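Hancombe Technical School
Robot Safety and Fault Finding, handout to lecture 6
The grasp that was reported but not made

Please read this handout before the practical hour. It replaces the older one, where the table of signals had a mistake in the second row. The version is from 24 Apr 2020.

1. Background of the case

The case comes from the company Mnguni, which prepared a cell for sorting household objects from a table. Before any real arm was switched on, the whole cell was built in the Marus simulator, and the program for the gripper was tested there during three weeks. The control software was Dredetti, in the standard installation, with one own module written by the company. This module had to decide after each attempt whether the object was in the hand or not.

The task sounds easy. The arm goes above the object with open fingers, goes down, closes, lifts by a hand's width and asks the module: do I have it? If the answer is yes, the arm carries on to the placing position. If the answer is no, it opens and tries again, at most two times more.

The scenes were made with growing difficulty. In the first group there was one object on the table. In the second group there were two objects with free space between them. In the third group the objects were touching or partly covering each other, for example a long dark box lying against a flat round piece with a knob. It was the third group which gave the trouble. 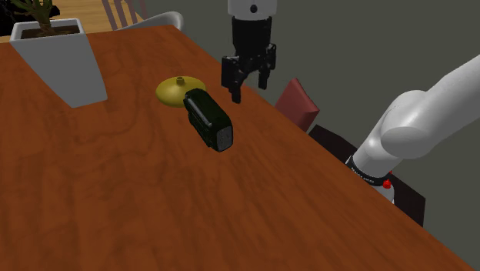 2. What was noticed

In total 2274 attempts were made in the simulator. The module answered "object held" in 1160 of them. The people who looked after the test were content with this, as the program was new and the third group was known to be hard.

Then the placing station was added to the simulation. The station had its own counter, which increased only when an object really arrived. The two numbers did not agree. In 181 attempts the module had said "object held", the arm had travelled to the station, the fingers had opened, and nothing had come out of them.

At first the difference was explained by objects falling on the way. This explanation was accepted for several days and it was wrong. When the recordings were played again slowly, the fingers were in most of these attempts already empty at the moment of lifting, or they held the object only by a corner so that it slipped down in the first centimetres.

Please note how the fault was found. It was found by comparing with a second counter which knew nothing of the module. The module itself gave no warning and there was no error in its log. I will return to this in part 5.

3. How the module decided

The module used only one value, the distance between the fingers after closing. The rule was:

Distance smaller than 2 mm: fingers are closed on nothing, answer "no object".
Distance 2 mm or larger: something is between the fingers, answer "object held".

For a single object in free space this rule works quite well. If the block stands upright between the fingers, they stop at the width of the block, and the distance stays the same when the arm lifts.
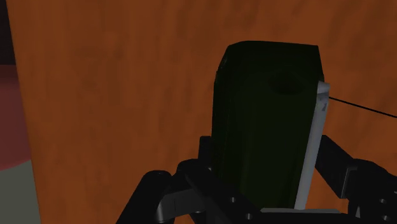
The rule has however two weak places. The first one is that the fingers can be stopped by something which is not between them. When one fingertip comes down on the edge of a neighbouring object, it cannot close completely. The distance stays at 8 or 10 mm, the module sees that this is more than 2 mm, and it answers "object held". The fingers are touching an object but they are not holding it.

The second weak place is the time. The value was read one time only, immediately after closing and before the lift. Everything that happened later was invisible for the module. An object held by a corner gives a perfectly good distance as long as it is still supported by the table.

Students often ask me why the company did not use the force in the fingers. They did have this value available. It was left out because in the simulator the force jumped up and down strongly at contact, and the programmer found the distance more calm. I can understand this choice, but a calm signal can still be the wrong signal. The jumping was later removed by a simple average over ten readings, which took one afternoon of work.

Signals that were available in Dredetti at the moment of decision:

Finger distance – used
Finger force – available, not used
Motor current of the gripper – available, not used
Load at the wrist – available, but not calibrated before the test
Height of the arm – used only for the lifting movement

4. Why it is a safety matter

One could say that an empty hand is harmless. The arm goes to the station, gives nothing and comes back, and only time is lost. In this cell it was not so, and for this we must look at the arrangement of the whole working place.

There were two arms at the table, one from each side, and the reach of both covered the middle part. Between them there was an agreement in software: the arm which holds an object has the right of way, and the arm without an object must wait outside the shared area. The idea behind it was that a loaded arm should not stop suddenly and throw its load.

Now think what happens with a wrong answer. The first arm has nothing in the fingers, but it announces "object held" and gets the right of way. The object is still lying on the table, perhaps moved or turned over by the failed grasp. The second arm has old information about where it lies. When the first arm has left, the second arm enters the shared area and goes down at a place which it believes to be free.

In the simulation this ended in 657 protective stops. Not all of them come from the wrong answer, and the company did not separate the causes, which I regret for our purpose. Some had to do with a speed limit that was set too low. But in the recordings which were checked by hand, the same order of events is seen again and again: failed grasp, wrong answer, right of way, object in an unexpected position, contact, stop.

On real machines a contact of this kind can break an object into pieces, bend a finger, or push something over the edge of the table to the side where a person is standing. A stop also brings a person into the cell to clear it. Each entering of the cell is a moment of risk, even when the procedure is followed well, and when stops come many times in an hour the procedure is usually not followed well any more.

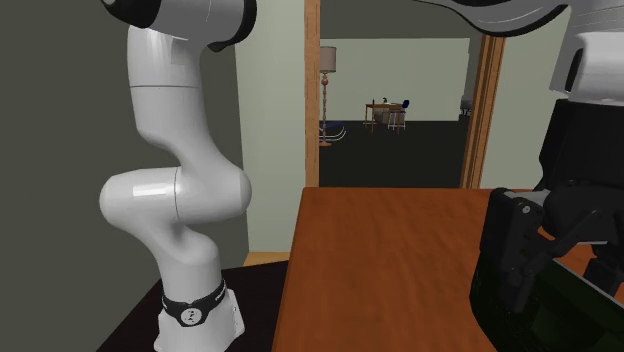
PART 5 – CORRECTIONS AND THEIR LIMITS

The following changes were made, in this order.

a) The decision was moved. It is now taken two times, once after closing and once at the top of the lift. Both answers must be "object held". If the two are different, the attempt counts as failed.

b) The force was added, averaged over ten readings. Distance and force must both be in the expected range for the object that was chosen. A 10 mm distance on an object of 60 mm width is now refused.

c) The right of way no longer depends on the answer of the module. An arm gets the shared area when it asks for it and the other one is outside, loaded or not.

d) After each failed attempt, the positions of all objects are measured new before any arm goes down.

Change c) is in my opinion the most important one, although it did nothing to improve the grasping. Before it, a small error of judgement in one module could decide about the movement of two machines. After it, the same error costs only a useless trip.

There remains a limit. The friction in the simulator was one fixed value for all objects, and real surfaces are different from each other. The corrected module must be tested again on the real cell, with low speed and with one arm switched off in the beginning. Nobody should take the limits for distance and force from the simulator and copy them without a new measurement.

6. Tasks for the practical hour

Work in pairs, one result sheet for each pair.

Draw the chain of events from the failed grasp to the protective stop. Mark each point where an independent check could have broken the chain.

Write the old rule of part 3 and the new rule of part 5 as two short flow diagrams. Find one situation in which the new rule still gives a wrong "object held". Hint: think of two objects that are lifted together.

The wrist load was not calibrated. Discuss what it could have added, and at which moment of the movement it would be of use. Is it helpful before the lift?

Suggest a plan for the first day with the real arms. Say who is allowed to start the movement, at what speed, and after which event the test must be stopped and written down.

Result sheets are to be handed in at the end of the hour. Pairs which do not finish the fourth task can bring it to lecture 7, where we speak about the waiting position of the arms and about restarting after a stop – please bring also your notes from lecture 4, we will need the list of stop categories.

Contact: Course Office, Hancombe Technical School | © Hancombe Technical School | Back to top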